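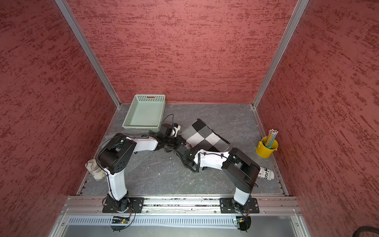

## 3.2 The basket and the cloth

**Figure 2.** The folding and putting-away setting, with the mint-green basket at the back left of the gray floor and the checkered cloth folded beside it.

We would like to spend a little time on the two household things in Figure 2, because they took up far more of our thinking than we had planned for, and because readers who want to repeat the study will, we suspect, find themselves standing in a store aisle with the same questions we had. Folding a cloth and putting it in a basket sounds like the smallest chore in the house. Most of us do it while talking to someone in the next room. Once you try to write down what a "put-away" cloth is, though, the chore grows and grows, and much of this section is our attempt to keep it to a manageable size.

The basket belongs to the Skakport line of small storage baskets, and we settled on it after trying two others at home. It is light mint green, made of plastic, with rows of small rectangular slots in its sides and a cut-out handle at the end. We liked the slots very much. They let a person see from the side whether a cloth has gone in flat or has bunched up in a corner, and a loose hem will sometimes poke through them, which gave us an easy sign of an untidy placement that everyone on the team could agree on. (We had first tried a basket with solid walls, and our notes from that month are mostly complaints about leaning over to look inside.) The long side of the basket runs from front to back in the figure. A narrow opening facing the cloth would be a different chore altogether, and we come back to that in Section 5.

The cloth carries a black, white and gray check with large squares. We chose it from the Vomik kitchen range, and we confess that our first reason was simply that it looked cheerful against the red walls. The better reason came later. Large squares make a fold easy to judge by eye: when the edges meet neatly, the lines of the pattern tend to run along together, and when the fold has slipped, they drift apart in a way that even a tired person can notice late in the afternoon. Plain cloths gave our raters a good deal of trouble, and a small floral print gave them even more. We also washed every cloth before it was used at all, since new cloth is stiff and holds a crease that an everyday kitchen towel has long since given up.

As Figure 2 shows, the folded cloth may lie at an angle to the floor, and we want to say plainly that we consider this perfectly acceptable. In an early draft of the instructions we asked for the cloth to be squared up with the back wall before each attempt. It made everything look wonderfully tidy, and it had very little to do with the way people set down laundry in their own kitchens and bedrooms. We dropped the rule in January and have not missed it. A folded cloth may point any way it likes, as long as it rests on the floor and leaves the opening of the basket clear.

The full Drokel collection holds 991 attempts, made with 36 cloths of different sizes and patterns. Each attempt was rated for tidiness on a scale of 1 to 5, where 5 means that the cloth lies inside the basket with its folds still in place and no part of it hanging over the rim. Two raters scored every attempt separately and then talked over the ones they disagreed on. Those conversations were often lively. One rater felt strongly that a corner resting on the rim was still "in the basket," as it would be in any home, while the other had grown up in a stricter household. We kept the stricter reading for the scores reported here, and we give the more forgiving one in the appendix for readers who would like to compare the two.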